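Forum > Recht und Gesellschaft > Einbürgerung und Aufenthalt

Zählt die Zeit mit Aufenthaltsgestattung für die Einbürgerung?

Fasil Tufa
22/10/2021
Mein Asylverfahren hat lange gedauert, am Ende wurde ich als Flüchtling anerkannt. Die Einbürgerungsbehörde in Ullitz rechnet meinen Aufenthalt erst ab der Anerkennung. Mir fehlen dadurch 12 Monate. Ein Bekannter in Gonmont hat die Zeit der Gestattung voll angerechnet bekommen. Handhabt das jedes Amt anders, oder gibt es eine Vorschrift?

Doãn
Ermessenssache. Bei uns wurde auch erst ab Anerkennung gerechnet. Am besten abwarten und später neu beantragen, spart Gebühren.

Chiến Cù
Die Vorschrift gibt es: § 55 Abs. 3 AsylG. Hängt ein Recht von der Dauer des Aufenthalts ab, wird die Zeit der Gestattung angerechnet, wenn der Ausländer als Asylberechtigter anerkannt ist oder ihm internationaler Schutz zuerkannt wurde. Ermessen besteht insoweit nicht. Anders liegt es bei einem bloßen Abschiebungsverbot, das fällt nicht unter die Norm.
Vorgehen: Bescheid des Bundesamts in Kopie beilegen, dazu alle Gestattungen mit Verlängerungen. Lücken zwischen zwei Papieren gesondert erläutern – die Sachbearbeitung rechnet sonst nur die belegten Abschnitte. Schriftlich um Neuberechnung bitten und die Norm nennen. Den Antrag nicht zurücknehmen, solange kein Bescheid vorliegt. Gegen eine Ablehnung laufen Fristen, sie stehen in der Rechtsbehelfsbelehrung.

Kommentare

Fasil Tufa: Danke. Es ist die Flüchtlingseigenschaft, Bescheid liegt vor. Die erste Gestattung finde ich nicht mehr.

Chiến Cù: Dann Akteneinsicht bei der Ausländerbehörde beantragen. Die Ausstellungsdaten stehen in der Akte.

norura_338: Bei mir reichte ein Schreiben mit Verweis auf den Paragrafen. Antwort kam noch im Oktober.

Ähnliche Themen
Identitätsklärung ohne Nationalpass
Sprachnachweis B1: welche Zertifikate gelten?
Untätigkeitsklage bei langer Bearbeitung
Einbürgerungstest: alle 300 allgemeinen Fragen

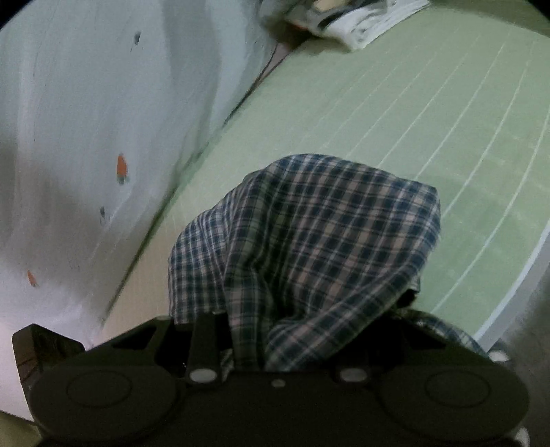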